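Zip-top bag

A zip-top bag (also press-seal bag, snap-lock bag or, in my house, just "a zippy") is a flexible plastic bag closed by an interlocking rib and groove. I've kept this entry to the household kind, as the hospital and postal ones deserve their own page and I keep putting it off.

The closure is two strips moulded into the film near the mouth. Press them together and the rib seats in the groove; pull the lips apart and it pops out again. Some makers colour the strips so you can see where they meet, and a few use 2 tracks, which I find fiddly with cold hands. Sliders came later and cost more – I've never warmed to them.
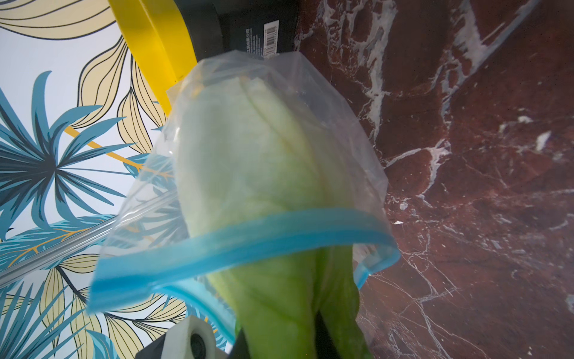
Cikow, September

Vegetables are where people argue. Leafy greens like a bit of humidity but sulk in standing water, so plenty of cooks slip in a paper towel or leave the zip partly open. I'm in the open camp, for what it's worth! Bok choy and Chinese cabbage keep well in the crisper either way, though the bigger heads won't always fit.

Sizes are a mess. The Pidness catalogue I work from lists 567 press-seal lines, and the Mekport one lists 1,064 once you count the coloured and printed versions. Neither agrees on what "large" means. Most kitchens get by with a sandwich size and a freezer size.

Washing and reusing is common. Turn the bag inside out, use lukewarm soapy water and peg it on the line. Bags that have held raw meat should go in the rubbish.

See also: Cling wrap; Crisper drawer; Freezer burn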